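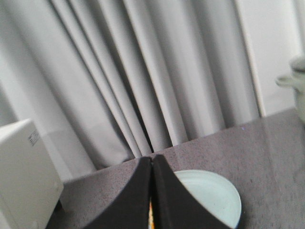 Before you let an arm clear the table

I have had a tabletop robot arm in the kitchen since December and I still wouldn't leave it alone with a plate I liked. The people who sell these things talk about them as if they were dishwashers. A dishwasher has a door. An arm has whatever is within reach, and in most kitchens that includes the drapes.

The fault that made me write these tips down was a dull one. The arm closed on a dish towel, got a pinch of curtain along with it, and went on with its program. It pulled until the hooks gave at the top. There was no alarm and no message. The display said the job was complete. I wrote to the dealer, Petersen, and a man named Pascal Heitmann wrote back that the unit had "performed within its parameters." I'm sure it had.

So, a few things I do now. Take them or leave them.

Keep cloth out of reach

Pull the table away from the window before you do anything else. Then run the arm out to its full stretch at its lowest speed and see where the fingers get to. Full-length curtains that drop behind a table are the worst kind, as the folds swing toward you whenever a window is open. If the table can't move, tie the curtain back on the side away from the arm. Clothespins are no good for this. I tried them and picked them up off the floor twice.

Don't believe "soft grip"

Ours came with a soft grip setting which is supposed to stop squeezing when it meets resistance. It does stop, most of the time. On a sponge it stops late, and on the rim of a plate it sometimes doesn't register that it has hold of anything, so it opens and tries again a little lower. Practice with a plate you don't care about. My neighbor Brisa Barrera got hers from a thrift store for this very purpose and is on her third.

Clear the edges of the table first

Anything with a handle or a spout goes somewhere else before the arm is switched on. The arm looks at what's in front of the fingers and pays very little attention to what its elbow is doing. I lost the good pitcher that way. Boxes are a nuisance too, because a light one gets nudged a bit on every pass until it is somewhere the program doesn't expect it.

Know where the stop button is

This sounds too obvious to print, but on the Trostum model the stop button is on the base, on the far side from where most people stand. You have to reach past a moving arm to get to it. Put the whole thing on a power strip with a switch and keep that switch at your end of the table. Check the manual first for what happens when the power is cut — some arms hold their position and some drop like a wet sock. Ours drops. I keep a folded bath towel under it while I'm trying out anything new.

Wipe the fingers

Grease on the pads makes a plate slip, and the arm answers a slip by squeezing harder. Switch off at the strip, then use a damp cloth with one drop of dish soap, wipe again with plain water and let the pads dry for 10 minutes. Kitchen spray leaves a film, at least the kind I buy does.

Write it down

Keep a sheet of paper on the refrigerator with the date, the job and what happened. Petersen took my complaint a good deal more seriously once I sent in 26 lines of it. They offered a new set of finger pads and, for another $300, a guard. I took the pads.

Is it worth having?

For someone who can't grip well, maybe. Friederike Albers wrote to me after my last page to say hers lifts a mug for her every morning and has yet to drop one, and I have no reason to doubt her. For the rest of us I can clear a table in less time than it takes to move the curtain.

Next time: getting candle wax out of a runner, by hand.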